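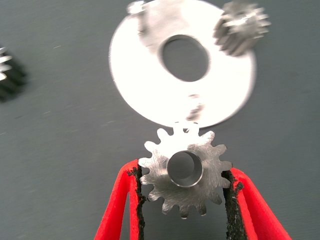

Me preguntaba una lectora si los engranajes metálicos pequeños se limpian igual que los de plástico, y que si puede meterlos en vinagre sin miedo. Pues no, nada de vinagre, que se come el acabado y luego vienen los lloros.

Yo lo hago siempre igual, desde que me dio por arreglar cajitas mecánicas en la mesa del salón. Primero extiendo un paño oscuro, sin pelusa – el mío es un retal de Kidia que ya ha visto de todo – y estiro bien las arrugas. Sobre lo oscuro el metal se ve enseguida, y si se te cae una pieza no sale rodando hasta debajo del sofá (¡la de ratos que he pasado yo con la linterna!).

Luego, cepillo de dientes viejo y un chorrito de alcohol, unos 2 minutos por pieza, diente a diente y sin prisas. El agujero del centro lo repaso con un bastoncillo. Si queda grasa reseca, otra pasada. Para secar, papel de cocina y a esperar un rato.

Antes de montar, prueba en seco: pones el engranaje en su eje y lo giras con el dedo. Tiene que ir suave. Si rasca, fuera otra vez y mira si hay una rebaba; con lija de 200 se va de sobra, pero flojito, eh.
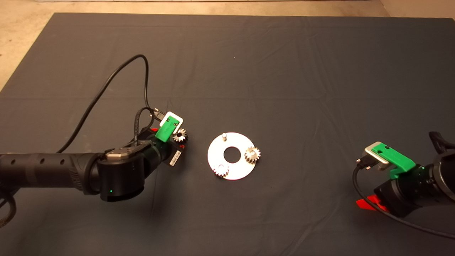 El paño oscuro, con el engranaje y la placa redonda.

El aceite, al final y poquísimo. Yo gasto el de Akanda, el bote de 50 ml, y me dura una eternidad. Una gota en el eje, giras un par de vueltas y limpias lo que sobre. En septiembre os cuento cómo hago con los muelles.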